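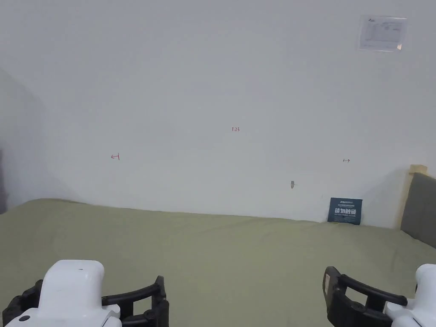 Do I need to thin my paints before using these recipes? Thin them to about the thickness of milk, apart from the washes, which go on straight from the pot.

# Dumness paint recipes

18 February 2026, by the Udach painting blog

I've been painting 28mm fantasy minis for years and scribbling mixes on the backs of envelopes, so in December I finally typed the lot up. It's one big CSV with 414 recipes in it, mostly skin, rust, leather and mud (so much mud!).

## What's in it

- `recipes.csv` has one row per mix
- `steps.csv` has the painting order, 1033 rows, joined on `recipe_id`
- `notes/` is my rambling, one text file per army

Ratios are written paint first, then medium, so `2:1` means two blobs of paint to one of medium. A blob is whatever comes off my old size 2 brush. Sorry, that's as scientific as it gets.

The Zamolmont swamp trolls are the best tested part. I did the whole warband with `skin_bog_03` and only changed the glaze on the chieftain, who wanted a bit more purple round the nose. The Peltonen riders are shakier. I kept fiddling with the horses and didn't always write down what I'd done, so anything marked `guess` in the `status` column is me trying to remember.

## Using it

Open it in any spreadsheet, filter on `surface`, and off you go. If you'd like it as printable cards:

```
python make_cards.py --surface leather
```

It needs Python 3 and nothing else. Printing everything in one go takes over 900 sheets, so do please filter first (I didn't, and I'm still using the backs for shopping lists).

## Known problems

- Greens look too yellow over a white undercoat. I prime black or brown.
- `rust_07` and `rust_08` are the same recipe. I'll merge them when I've worked out which name the notes use.
- No metallics on cloaks yet.

## Licence

CC BY 4.0. Send me your trolls if you use it, I love seeing them.

Search this site Enter keywords Go

Recent posts
- Basing the Zamolmont trolls with cork and old tea
- Peltonen riders: the horses, again
- Three ways to ruin a glaze
- Dumness recipes, now with leather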